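Painting the basement wall behind my desk, flat or eggshell?
Home & Garden > Paint and Walls

gunn_basement
Joined in March
Posted 18th July

I'm finishing the office half of our basement. The long wall is going a dark slate blue, the other walls stay off-white. It's new drywall, taped and primed. The paint store guy said eggshell because it wipes clean. My wife wants dead flat because she thinks dark paint with any shine looks cheap. The desk lamp sits close to the wall and throws light across it sideways. Which one would you pick? I have 2 gallons of primer left if that changes anything.

tallpine
Flat. With a lamp that close, eggshell will show you every seam and every roller line. Dark colors are worse for this than light ones.

Mudroom Mike
I'd go eggshell. I had flat navy in a hallway and every backpack that brushed it left a gray streak. You can't wipe those off, you just make a shiny spot. I repainted it the next year.

tallpine
A hallway isn't an office wall. Who is rubbing a backpack on the wall behind a desk?

Mudroom Mike
Chair backs. Elbows. The dog. I'm telling you what happened at my house.

Catriona Rankin
I painted rentals for a long time and I've done both. The finish matters less than the wall under it. If your tape work is good, eggshell is fine. To check it, turn off the ceiling light, hold a work light flat against the drywall and move it along slowly. Circle anything you see with a pencil and skim it. Sand, spot prime, check again. Also get your primer tinted gray. White primer under a dark blue will cost you an extra coat.

gunn_basement
I did the light test last night and there are a lot of pencil circles. Can I tint the primer I already have?

Catriona Rankin
Most stores will do it if the can isn't full to the top. Ask before you haul it over there.

oldbrushes
Going to disagree on the gray primer. I've put dark blue straight over white primer and it covered in two coats. It depends on the paint. Cheap stuff took me 3 coats and still looked patchy near the ceiling.

Catriona Rankin
Sure, with good paint you can get away with it. Gray is still easier at the corners, where you cut in thin.

Mudroom Mike
Whichever one you buy, box the cans. Pour them all into one bucket and stir. Two cans of the same dark color don't always match.

tallpine
Agree with that one. And keep a wet edge. Do the whole wall in one go, cut in one section at a time, don't stop for lunch.

gunn_basement
OK. We're going flat, and I'll put a strip of wood behind the chair at chair height. Skimming this weekend, primer after that. The color my wife picked is very close to the background below. Hers might be a little bluer.

oldbrushes
Get a sample pot first. Screen colors never come out the same on a wall.

Attachment from gunn_basement: 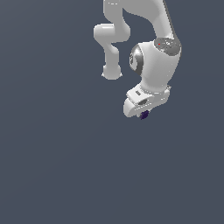 Background color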